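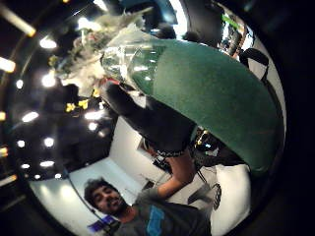

ok flower thread bc I keep getting the same five messages. typing fast, on my lunch, sorry in advance

first thing. dried stuff and fake stuff in the same bunch is FINE. people get weird about it. one stem of each kind looks odd, a good fistful of both and your eye stops sorting them

I buy the dried from Fomance and the fake from wherever. Hnatiuk has a sale bin near the register, go before noon, it's picked over after that

rule for fakes: check the back of the leaf. if the back is shiny plastic put it back. if somebody bothered to print veins on it, take it home

also bend the stem in the store. wire should hold where you leave it. if it springs back you're going to be fighting it all evening

wrapping. leave it on until you're really ready. I used to rip it off in the car. pampas all over the seats, still finding it in March

when you do take it off, do it over the tub or outside. cut the tape, don't pull. pull and you take the heads off the little flowers, ask me how I know

save the paper btw. goes in the bottom of the closet for next time you have to carry a bunch to someone's house

then clear the table. like properly clear. you need room to lay stems down by hieght and you will not have it if last week's mail is there

cloth down first, any old one. dark shows every crumb and bit of fluff, which sounds bad but means you can see what to pick up after. tape roller does it in one go

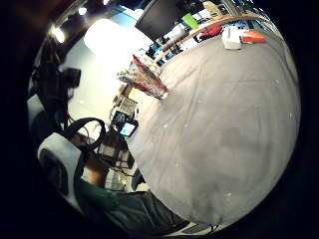
Pin-yu Chow: do you hairspray yours?? mine shed all over the couch and I've had them two weeks

yes!! cheap unscented one, outside, arm's length, two light coats. let it dry between. if you do one heavy coat the plumes clump and look like a wet cat

and it's shedding on the couch bc it's next to the couch lol. move it somewhere no one brushes past

keep it off the radiator too, and out of a sunny window. the color goes. had a bunch of pink ones turn the shade of a bandaid by summer

feathery things: don't shake them hard. everybody wants to shake them. hold the bunch upside down, couple of gentle turns of the wrist, whatever was going to drop drops. then blow dryer on cool, lowest setting, from the bottom up
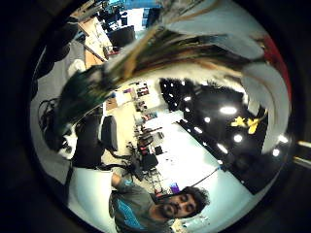 Thread last edited in March, 4:52 PM

added this part after Szu-yu Poon asked how many stems. depends on the neck of the vase. wide neck eats stems. I had one that took everything I owned and still leaned like a drunk

if it leans, ball of chicken wire in the bottom, or crumpled clear cellophane if the glass is see thru. dried stems don't need water so you can stuff anything down there. sand works. my sand bag is 2000 grams and I've used maybe half in three yrs

order I go in: tall plumes first, then green, then the small bright ones last where there's gaps. Hoi-yan Fu does it backwards and hers look great so do what you want

cut LESS than you think. you can always cut again. can't glue it back (I have tried)
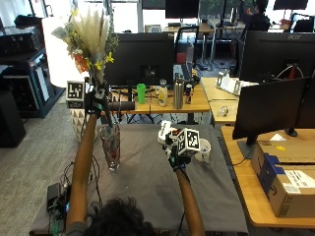

vase shopping, last thing and then I have to go. Go heavier and taller than feels right in the store, bc pampas makes everything top heavy. Tall faceted glass like this one is my favorite kind for dried, the cuts hide the ugly stem ends, and a bit of reddish tint goes nice with cream plumes and orange. Plain straight glass shows every crooked stem. I hold the whole bunch in one hand and lower it in together, then fix the stragglers. And move your coffee mug first, a mug beside the vase is asking for it, I've sent one flying with my elbow

Grilar had tall ones for 355 last time I looked, Stetovari a little more but thicker at the base. check for chips on the rim with your fingertip

dusting: soft makeup brush, every couple weeks. that's it for the dried. fake leaves you can wipe with a damp cloth, just take them out first or you'll soak the plumes

someone asked can you add fresh stems to it. no. water + dried = mold. separate vase

back to work, will answer the eucalyptus question tonite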